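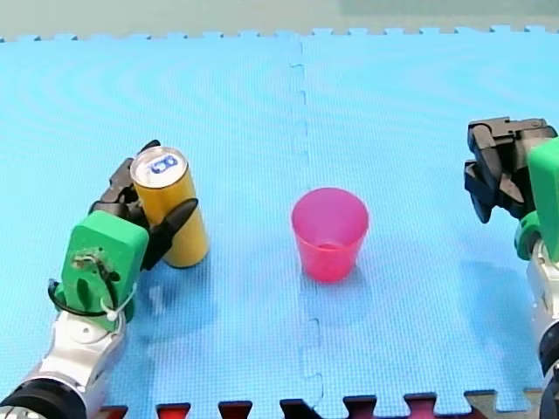
Chapter 8: Starting School Without Stopping Play

Home Contents Chapters Glossary Teacher notes

Search this book Enter keyword Go

Think back to your own first week at school. Can you remember where you hung your bag? Many adults can, decades later, and they can often tell you the colour of the hook as well! Small things loom large when you are five, and that is what makes the move from early learning into the first year of school such a rich subject for anyone training to teach.

In Chapter 7 we looked at how a kindergarten day is put together. Now we follow the children across the fence. The programme at their new school may have longer blocks of sitting, a bell, a tuckshop, older kids in the playground and a teacher whose name they can't yet pronounce. Some children race at all of it. Others go quiet for a fortnight and then talk non-stop. Both are well within the ordinary range, and you will meet both in your first placement.

Our main case study comes from Vonton Primary, where Marlina Ngui and Yanti Pangaribuan share a combined class of 21 children. They kept the sand tray, the block corner and the dress-up box going right through Term 1, and brought in short group lessons two at a time. Their planning diary is a joy to read (extracts begin in Section 8.2), partly for the days when the plan fell over before morning tea.

"I used to pack the blocks away in week three," Ngui wrote in May 2019. "Now I teach half my maths out of that corner."

Key terms in this chapter

transition statement
continuity of learning
play-based pedagogy
self-regulation
family partnership

Before you read

Jot down what you would want a new teacher to know about a child you know well. Keep it to a single page. You'll come back to it in Section 8.4, when Irfan Liem works through the transition statement he wrote for his own daughter and then rewrote from her teacher's side of the desk.

8.1 What children say about starting school

Adults have plenty of theories about school readiness, so let's begin with the children. Aslak Haugen sat down with new starters during their second week and asked them one question: what do you need to know to go to this school? Hardly any of them mentioned letters or numbers. They talked about where the toilets were, who you could sit with at lunch, and what to do if your hat blew over the fence.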